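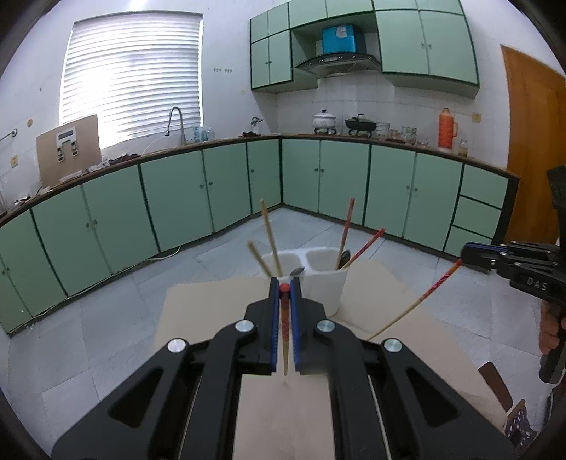

Should chopsticks go in the holder tip up or tip down? One of our readers in Mavirbridge wrote in to ask exactly that, adding that her mother always stood them tip down, her mother-in-law always stood them tip up, and she would very much like to stop rearranging them before every family dinner. We get some version of this so often that it seemed right to begin the page with it!

Tips down or tips up?

We're on the mother's side, though gently. With the tips down, you take hold of the handle end when you reach in, and the part that goes in your mouth stays untouched by anybody's fingers. The mother-in-law has a point too, because tips that stand in a puddle at the bottom of a cup don't dry very well. If your holder drains properly and the chopsticks go in dry, tips down is fine. If it's a plain cup with no holes, give them a good while lying flat on a towel first.

What do I do about pairs that don't match?

Oh, we all have these. Plain ones from one place, red ones from another, and always one that has lost its partner. The easiest habit is to give each kind its own side of the holder, so the plain wood stands together and the patterned ones stand together, and you can pull out a pair without holding them up to the light. If you don't mind eating with two different chopsticks, then please don't let us talk you into minding. Do check that they're the same length, though, as a long one and a short one together make picking up noodles much harder than it needs to be.

Can spoons share the holder?

They can, and in most small kitchens they have to. Spoons are heavy at the bowl end and tend to lean on whatever is next to them, so a holder with separate compartments is a real help. We like the spoons toward the back or in a side of their own, but if yours is a two-compartment holder and both sides already have chopsticks in them, tuck the spoons in where there's room and don't fret over it.

How many pairs should I keep out?

For a household of 4 we suggest 6 pairs within reach and the rest in a drawer. That covers everyone at the table and leaves 2 spare for the cook or for the pair that's still in the sink. A crowded holder is a nuisance: you pull out one chopstick and three others come with it, and air can't get between them either.

How should I wash wooden chopsticks?

By hand, in warm water with a little dish soap, and fairly soon after the meal. Roll a few at a time between your palms under the faucet (it makes a nice clattering sound, and children love being given this job), then pay a bit of extra attention to the tips. Soaking is hard on wood, so try not to leave them in the bowl overnight. Painted or patterned ends last longer if you use the soft side of the sponge.

And the holder itself?

More often than you'd think, please. Once a week, empty everything out onto the table, wash the holder in hot soapy water, and get a bottle brush right down into the corners, where crumbs and a sort of gray film like to collect. Plastic holders are easy in this respect. Let it dry upside down before you put anything back.

When is it time to let a chopstick go?

When the tip has gone fuzzy or split, when it smells musty even after a wash, or when there are dark spots that won't come off. A slight bend is nothing to worry about. Old ones make very good plant stakes, and one of us at Flarkura has been tying up her tomato seedlings with them every May for years.

Where should the holder live?

On the table, if you eat there every day and like to sort and set out together. By the stove is handy for cooking chopsticks, but steam and grease settle on everything nearby, and you'll find yourself washing clean things. Somewhere airy and out of direct sun is best for the wood.

My question isn't on the list. Can I send it in?

Please do! Use the contact form on the Flarkura home page and tell us a little about your kitchen, as it helps us answer properly. We read everything, though it may take us a few days to write back.

Page last updated April 24, 2026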